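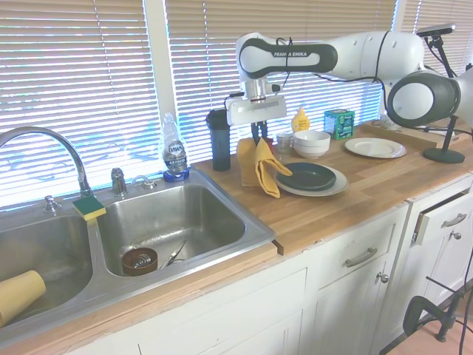 The Franka arm at the counter, yellow cloth in its grip and a plate beneath it.

I have spent a good part of my working life drying things that would have dried by themselves if left alone. So when Furnitz, who run the staff kitchens at the Draltport site and pay me to keep one of them in order, announced that an arm would be joining us on the washing-up side, I was more curious than frightened. The poster in the corridor said it would "free colleagues for higher-value tasks". I went looking for the higher-value tasks. They were under the sink, behind the bleach.

The arm is a handsome thing, white and quiet. It holds a cloth the way my aunt used to hold other people's babies, at a slight distance and with great care. The project is called Trustard, a name somebody was presumably paid for, and the software comes from a firm called Boutros, whose people are pleasant and very rarely wash up their own mugs.

My complaint is a narrow one. I don't much mind a machine handling plates. Plates are dull, and after 2000 of them you have learned whatever they have to teach. What bothers me is how the job has rearranged itself around the arm. I used to leave the bowls wherever there was space. Now bowls have a place, and so do the plates, and so does the cloth, which has to be folded in a particular way before the arm will take to it. I do the folding. There is a laminated sheet about the folding, and it has 2 sides.

Before, if the kitchen was a mess at half past three, it was my mess and I knew my way about in it. Now I tidy ahead of the machine so that the machine can tidy. My mother did the same before the cleaner came, but she was at least embarrassed about it.

The odd part is the talking. Drying up used to be the one stretch of the day when the people from dispatch and the people from accounts stood at the same counter and said things they would never have put in an email. I learned about two pregnancies and a redundancy round at that sink. With the arm at work, people put their cups down and drift off, or they stand back and watch it, and watching makes everyone go quiet, as in a lift. Furnitz sent round a survey in July with 82 questions in it. One of them asked whether I felt "supported by the system". None asked whom I'd spoken to that day.

I should be fair to the other side. My wrists are better. A colleague on the early shift, whose hands crack every winter, would marry the thing if it asked. And there is some comfort in a workmate that has no opinions about the radio. If the arm had come with the same number of hours for the rest of us and a chair to sit on while it got on with things, I would be writing a much shorter piece, possibly from the chair.

But the hours went down. They went down before it could be trusted with a full load, on the strength of what it would be able to do later, and the gap between now and later is filled by me, folding. The firm saves 400 pounds a month on the rota, a figure we were shown on a slide with a green arrow next to it. I'd like to see a slide for the folding.

What I would ask for is modest. Count the work of looking after the machine as work, and pay it as such. Let the people who stand at the counter decide where the bowls go. Keep the hours as they are until the arm can manage without one of us setting out its things like a school uniform. And put the kettle at that end of the kitchen, so there's still a reason for accounts to come over.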